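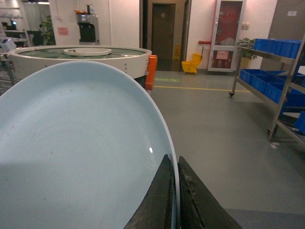 Clonham Building – Shared Kitchen and Corridor
Monthly safety walk, July
Checked by: Jummai Ekpo
Areas covered: drinks corner, shelving, crockery, door recess by room 507, cleaning equipment

Marks used: OK, Action, Watch. Anything marked Action should be put right before the next walk. Watch items are looked at again but need no work now.

1. Floors and walkways

1.1 Walkway to the door clear at full width – OK
1.2 Floor free of spills and trailing leads – Action
Comment: One lead ran across the walkway at the time of the check. Moved to the wall side and taped down, but the tape is a stopgap. Idahosa to fit a proper cover strip.
1.3 Yellow wet-floor sign available – OK
Comment: Kept against the wall beside the doorway. It is fine there when not in use, but it needs to go out to the wet area whenever the floor is mopped. People stop noticing a sign that is always in the same place.
1.4 Mop bucket stored safely – Action
Comment: The yellow bucket with the wringer is being left on the floor in front of the sign, with the handle sticking up. It should go back in the cleaning cupboard after use, emptied. Same comment as last month.

2. Door and recess

2.1 Door closes fully – OK
2.2 Handle and plate secure – OK
Comment: Two screws tightened during the walk.
2.3 Recess free of stored goods – OK

3. Crockery

3.1 Plates and bowls free of chips and cracks – Watch
Comment: The large pale blue plate was checked along the rim by hand and is sound. It has a few tiny dark specks on the inside. Wash again and look at it next time; if they are in the surface and do not come off, keep using it unless the finish feels rough. Two side plates from the Cavadau set were chipped and have been thrown away.
3.2 Heavy items kept low – OK
Comment: Large plates to stay below shoulder height.

4. Shelving

4.1 Metal shelving steady – OK
4.2 Shelves not overloaded – Watch
Comment: There is a real mixture of things on here now. Nothing was loose, but owners should take back what they no longer need. The limit for each shelf is 60 kg according to the label on the upright.
4.3 Nothing hanging over the edge – OK

5. Drinks machine

5.1 Tall machine stands level and does not rock – OK
5.2 Top of machine clear – Action
Comment: Orange items on top again. Please find another place for them. The top is too high for most people to reach safely and things get knocked down behind.
5.3 Plug and lead in good order – OK
Comment: Dolley looked at this at the last service visit.

6. Lighting, signs and plant

6.1 Ceiling light working – OK
6.2 Small pink wall sign firmly fixed – OK
6.3 Plant clear of the walkway – OK
Comment: Leaves are filling out on the walkway side. Turn the pot or trim it before it becomes a nuisance. Water it a little at a time so that it does not run out on to the floor.

Actions carried forward: 4
1.2 Cover strip – Idahosa
1.4 Mop bucket – cleaning team
4.2 Shelf clear-out – all users
5.2 Top of drinks machine – all users

Item 4.2 is only a Watch but is listed so that it gets done. Copy of this sheet to go on the inside of the cupboard door.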